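Gunska Recipe Cards

Gunska is a set of 58 home recipes typed up from handwritten cards in the town of Zirnthorpe. Each recipe is one row, with a title, ingredients, steps and serving size. Last updated March 11, 2024.

Amounts are kept as written on the card. Where a card gave only "a cup of flour" or "butter as needed," the weight column is blank. 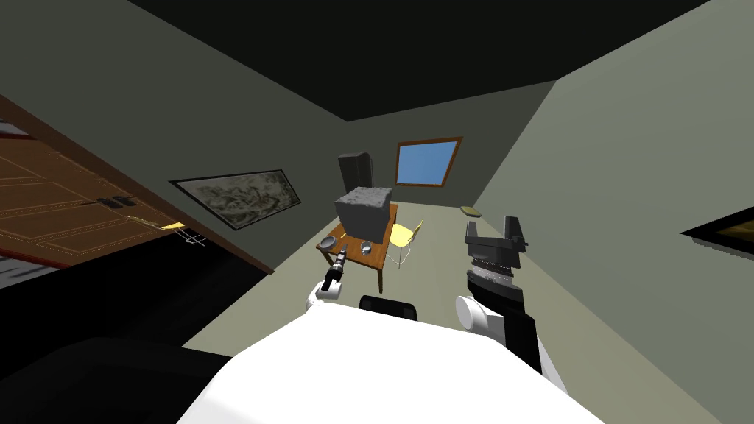

Figure 1. Wooden table, rendered view.

Known problems
13 recipes have no oven temperature. Two cards for plum cake are close copies — both were kept. Spelling in the notes column has not been fixed.

Files
recipes.csv — one row per recipe
units.csv — cup and spoon sizes

Version 3 will add the soup cards in April. Free to use with credit to Gunska.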